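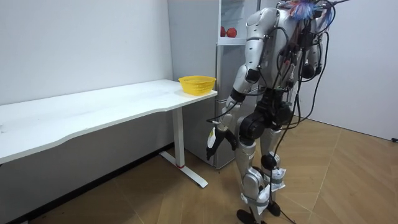 Dremar Long Desk, White: Review After Eight Months

I bought this desk last August to replace two smaller ones that never lined up. One was half an inch taller than the other, and anything wide enough to cover both of them rocked. I wanted a single long surface along the wall of the room we use for work, packing, and lunch. The Dremar was the longest white desk I could get delivered without paying for freight.

I paid $616 with delivery. It has gone on sale at least once since then, so check before ordering.

What comes in the box

There are two cartons. One has the top and the other has the legs, the crossbars and a bag of hardware. The top is heavy and the carton has no hand holes. Henok Feyisa, who shares the room with me, helped me get it up the stairs, and we had to stand it on end to make the turn at the landing. If your stairwell is tight, measure it. The store page gives the size of the desk but not the size of the carton, and the carton is several inches bigger in each direction.

The corners were protected with thick cardboard and ours arrived clean. The second carton had a split along one side, but nothing had fallen out. The hardware bag is labeled by step and there were a couple of spare bolts.

Putting it together

The instructions are drawings only. They are good drawings, apart from step 5, where the crossbar is shown upside down. If you follow it as drawn, the holes won't meet. Flip the bar and carry on.

It took the two of us an hour and a half, including the time lost on step 5. You need your own Phillips screwdriver. A hex key is included, but it is short and I switched to a longer one after the first leg. Leave every bolt a little loose until the whole thing is standing, then tighten them all in order. I tightened the first corner too early and had to back it out.

Build it upside down on a blanket, close to where it is going to stay. Turning it over is a job for two people and I would prefer three. I would not try to walk it through a doorway once the legs are on.

The surface

The white is a plain, flat white with very little shine. It does not glare under ceiling lights, which was my main worry. It shows everything, though. Pencil marks, coffee rings and the gray smudge you get from sliding a laptop around all show up by the end of the day. Most of it wipes off with a damp cloth and a drop of dish soap. Ballpoint ink needs rubbing alcohol. Red marker left a faint pink patch that I have stopped trying to remove.

It scratches less than I expected. I cut packing tape on it for a month before I bought a mat, and the marks can only be found if you get down and look along the surface. The front edge is squared off and a bit sharp on the forearms if you type for hours. I put a strip of felt along my section. Henok has not bothered.

Strength

I had read complaints about long desks sagging in the middle, so I checked this one with a straightedge when it was new and again in February. There is a slight dip in the center, less than the thickness of a dime. I keep the printer at one end and the heavy boxes underneath. The stated limit is high enough for ordinary office use, but I would spread the load out.

Side to side it is firm. Front to back there is some wobble if you lean on it hard or erase with any force. Retightening the crossbar bolts after the first few weeks helped a lot. They had all worked a little loose, and they have held since.

The feet adjust by hand. Our floor is wood parquet in a light color and it isn't level, so I used almost the full range on one corner. The plastic pads under the feet are hard. I stuck felt ones over them on the first day. With the felt on, we have had no marks.

Length and placement

Think about what goes at the ends. A long desk uses up a wall and decides how people will walk around the rest of the room. We have the refrigerator past the right end, and in our first layout the desk was so close that the door hit the corner before it was fully open. You could get milk out but you could not get the vegetable drawer out. We slid the desk to the left until the drawer cleared. That cost us the spot where a bookcase used to be.

I would leave at least 30 inches between the end of the desk and anything with a door. More is better if people need to pass while somebody else is standing there. The space at the end of a desk always gets used for something.

The corners of the top are not rounded. At hip height in a busy room, you will find this out. Clear silicone corner guards fixed it for a few dollars, and they are hard to see against the white.

Cables

This is the weakest part. There are no holes in the top and no tray below. Everything has to go over the back edge, so the desk either stands an inch off the wall or pinches your cords. I screwed a power strip to the underside with short screws (check the length, the top is not very thick) and ran the rest through adhesive clips. The clips hold well on the underside, which is smoother than it looks.

For the price, a tray should be included. Dremar sells one separately, but it is sized for their shorter desk and only covers part of the length. I returned mine.

Compared with the Nirnurora

Before ordering I tried the Nirnurora work table at a friend's place. Orvokki Tikkanen has had hers for years and does all her sewing on it. It has a rounded front edge and a much better cable channel, and it doesn't wobble in any direction. It is also shorter and costs more, and the white leans toward cream. If you need a desk for one person and plan to sit at it all day, I would get that one. For two people side by side, or for spreading out a large project, the Dremar gives you more room for less money.

Customer service

I wrote to them once, about step 5. They answered in two days with a corrected drawing and offered to send new bolts, which I didn't need. The reply was polite and came from someone who had clearly read my message.

What I like

Length for the price. Easy to clean. Color stays neutral next to other white furniture. Adjustable feet that work on a bad floor.

What I don't like

Sharp front edge and corners. No cable management at all. One wrong drawing. Bolts need a second tightening.

Rating: 4 out of 5. I would buy it again, but I would order the corner guards and the felt pads on the same day.

Posted April 4, 2018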